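Pekwood open day notes

I put this little README together after the open day at Plevusdale on Friday 26th July, as a few of you asked for the files. It goes with the simulated kitchen we had running on the big screen all afternoon, two arms and a foam tray on a marble worktop.
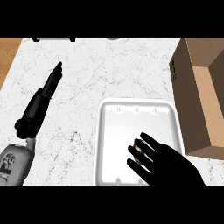 The download has 672 runs in it, 3 of them repeats I haven't weeded out yet (sorry!). We got through over 300 on the day, and the rest came from the Mindanura practice session in April. Each run sits in its own folder with a short text note – do read the notes first, they'll save you some head-scratching.

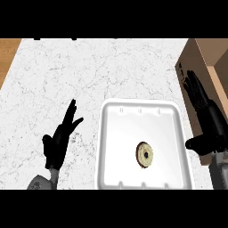
Bagel in the tray, both hands open.

If a folder won't open, try the copy on the Riviere drive.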